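Right, morning everyone — is this mic on? Good. Slide one.

So I'm talking about regional film songs and how they travel. My case is the title track from Deltport, a small musical shot in Trarberg on next to no money. The song went up in May, a good while before the film, and had 400 views in its first week. I think 6 of those were me.

(Pause, let them laugh or not.)

Then a wedding DJ played it, guests filmed themselves dancing, and by the end of the month we'd found 146 fan clips. Play the chorus now, only the chorus, it's long!

Next bit: the label. Climenik wanted to trim the accordion intro. The band, Radonjić, said no, and I'm with them, because the intro is what people clap along to.

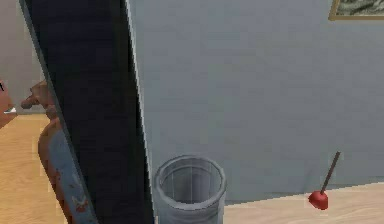 Ask the room who's ever watched a film just for one song. I have, loads of times — usually I leave humming it and can't tell you the plot.

Mention that cinemas in Trarberg put on some 100 extra showings. Skip the chart slide if we're running late. Then questions, and remind them the coffee's downstairs.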